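Looking after a kitchen with a bare brick wall

By Abenezer Fikre
October 2020

Print this page | E-mail this page

Bare brick looks well in a kitchen but it behaves differently from plaster or tile. It is porous, it sheds dust, and it holds on to grease. Most of the complaints I get come from people who treated it like a painted wall for the first year.

Dust first. Old brick and lime mortar will drop a fine grit on to the worktop for as long as the surface is unsealed. Go over the wall with the soft brush of a vacuum cleaner, working from the top down, and do the joints as well as the faces. Twice a year is enough in most houses. If you find more grit than that would explain, press the mortar with a thumbnail. Sound mortar will not mark. If it crumbles, rake out the loose part and repoint before you think about sealing anything.

Repoint with the same kind of mortar that is there already. In a house built before the First World War that will nearly always be lime. Cement is harder than old brick and the faces of the bricks will break away in time. Damp the joint with a spray bottle, push the mortar well in, and keep the work from drying too fast by hanging a wet cloth near it for 3 days.

Sealing is a matter of choice. A breathable matt sealer changes the colour very little and makes the wall wipeable. Try it on one brick low down in a corner and leave it overnight before you decide. Two thin coats are better than one thick one. Gloss varnish is a mistake on an outside wall, where the moisture needs a way out. I took a coat of it off a terrace kitchen in Tundodthorpe and it was a week's work with a scraper and paste stripper.

Grease near the hob: mix a small squirt of washing-up liquid into a bowl of warm water, wet the brick with plain water beforehand so that it doesn't drink the soap, then scrub with a nylon brush and rinse with a sponge. Do not use a wire brush. It scratches the face and leaves bits of steel behind that rust. For an old stain, make a paste of bicarbonate of soda and water, spread it on, let it dry and brush it off. You may have to do it again.

White powder on the bricks is salt carried out by damp. Brush it off dry and collect it in a dustpan. Washing it only sends it back in. If it keeps returning, look outside for a leaking gutter or soil piled against the wall. February is a good month to check, after the worst of the rain.

Hanging pictures and shelves. Drill into the mortar for light things, because a hole there can be filled and forgotten. Anything heavy should go into the middle of a sound brick with a masonry bit and a proper plug. Set the drill to hammer only once the bit has made a start, or it will wander. Hold the vacuum nozzle under the hole while you drill. Put a felt pad or a slice of cork behind each bottom corner of a frame so that air can pass and the frame does not pick up grit.

The gap where the worktop meets the wall is the awkward part. Brick is uneven and a bead of silicone straight on to it will peel. Brush the dust out, seal the bottom course, and let that dry for 24 hours before running the bead. 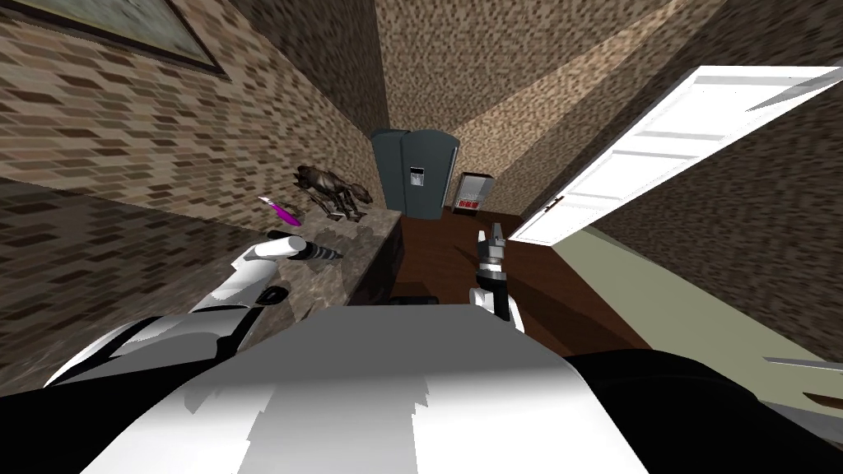

Clear silicone shows less than white against brick, and it is worth buying the better grade. Smooth it with a wet finger and leave it alone until the next day.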